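Newsletter > Skills Room > Bench Notes

Bench Notes: practice pads, short incisions and what to do with a tired surface

September 2024

The suturing bench at Sallerley has changed over to the softer practice pads, and several people have asked how they should be prepared, used and put away. The notes below replace the sheet that was taped inside the cupboard door. They apply to bench work with hand instruments and to work at the console.

Preparation. Take one pad from the tray and rinse it under the cold tap. Shake off the excess and lay it on the backing board with the long side parallel to the front of the bench. Pin the corners if the exercise calls for tension. Leave the surface damp. A dry pad drags on the needle and tears at the entry point, and trainees then start correcting for a fault that belongs to the material.

Incision. Use a fresh number 15 blade and make a single pass. The cut for the basic exercise is 22 mm long, placed at the middle of the pad, with at least 14 mm of untouched surface on either side. Longer cuts gape under their own weight and are kept for the continuous suture session. Mark the entry and exit points only if the exercise sheet says so.

Approach. Bring both instruments in from opposite sides and stop with the tips short of the cut. Check that each wrist has room to turn before touching the pad. Most of the tears recorded on the log sheet happened on the first grasp, when one jaw was already against the surface and the other came down at an angle. Keep the jaws nearly closed while travelling and open them over the edge that is to be lifted.

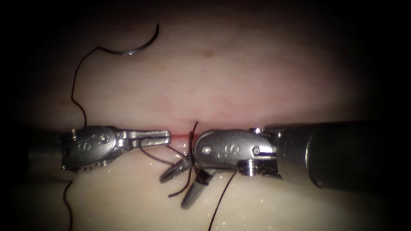
Can a pad be turned over and used again on the other side?

Once only, and only if the first cut did not go through. Turn it, rinse it and work at least 14 mm away from the line of the old cut. A pad cut on both faces goes in the bin.

Magnification. Set the view so that the whole cut is visible with clear pad at each end. Going in closer makes the edges easier to read, but a tip can then leave the field without being noticed. Reflections from a damp surface can be mistaken for gaps between the edges. If in doubt, alter the light before adding a stitch.

Stitch spacing. The basic exercise is four interrupted stitches, evenly spaced, each with a bite of the same depth on both sides. Pieter Desmet has asked that knots be laid to one side of the line and not on top of it, as he marks edge contact first and cannot see it through a row of knots. Tails are cut to 4 mm.

Storage. Unused pads stay in the sealed tray on the lower shelf. An opened tray keeps for seven days and must be labelled with the date of opening. The Bivden and Brarnard trays are the same size and the lids fit both, but the pads differ in thickness, so please do not mix them. Vasilakis backing boards take either.

Replacement pads are ordered when the last full tray is opened. Tell Themis Kouris, or write it on the stock card.

Filed under: Skills Room, Consumables, Suturing

Comments (3)

R. M.
Does the 22 mm apply to the subcuticular exercise as well? The old sheet had a longer cut.

Themis Kouris
Subcuticular keeps the old length. The revised sheet for it is in the folder by the sink.

bench4
The labels on the opened trays come off in the fridge. Could we have the freezer type?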